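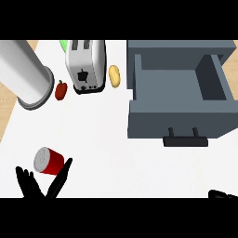 Phosphate binders for an older cat, part two. In April Ong's phosphorus came back high for the second time, and Noelia Sarmiento at the Skallby clinic moved him from diet alone to diet plus a binder. He weighs a little under 3,000 grams, down some 400 since last fall, so the dose is small and easy to get wrong.

The binder only works on phosphorus that is in the gut at the same time. It has to go in with the meal. I had been giving it an hour later, with his blood pressure tablet, and Noelia asked me to stop doing that.

Current routine:

- 3 meals a day, wet kidney diet only
- daily powder split evenly across the meals and stirred in with a spoon of warm water
- blood pressure tablet at 9 p.m., separate from food

Powder goes on the food last. If I mix it in early and leave the dish standing, the texture turns grainy and he walks away from it.

Constipation is the side effect to watch for. I log stools and water intake in a spreadsheet — the file is at row 561, going back to his first bloodwork at Bakico — and bring a printout to each visit.

The recheck is on a Monday, fasted, blood and urine. I will post the phosphorus and creatinine values when I have them.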